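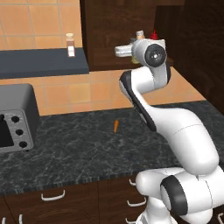
So-ying Cheng
Test Lead, Grimance

About us

Grimance compares grippers, arms, cameras and controllers for firms that want to put a robot to work in a kitchen. We do not make or sell hardware. Clients send us a shortlist and we return measurements.

Every comparison begins in simulation. The rendered kitchen has a marble-topped counter, a tiled backsplash, a toaster oven and small items such as a single carrot. A compact hand with short parallel fingers is our reference gripper, and candidates are run against it on the same arm with the same controller settings. Only one part is changed at a time.

A standard run is 3000 simulated grasps per gripper, spread over 16 object types. We log finger position, contact force and wrist angle, and record every failed grasp by cause – slip, missed approach, collision with the counter or a cabinet. Units that pass go on to the bench at Hotine, where Fung-ping Lai repeats 60 of the grasps on real hardware. Where bench and simulation disagree, both sets of figures go in the report.

Camera trials follow the same pattern. Our current work covers 3 controllers and the Maruyama wrist camera mount, with results due in April.

Reports are issued with raw logs and the settings files used. Bench visits are on Thursday afternoons by arrangement – please send part numbers and mounting drawings beforehand.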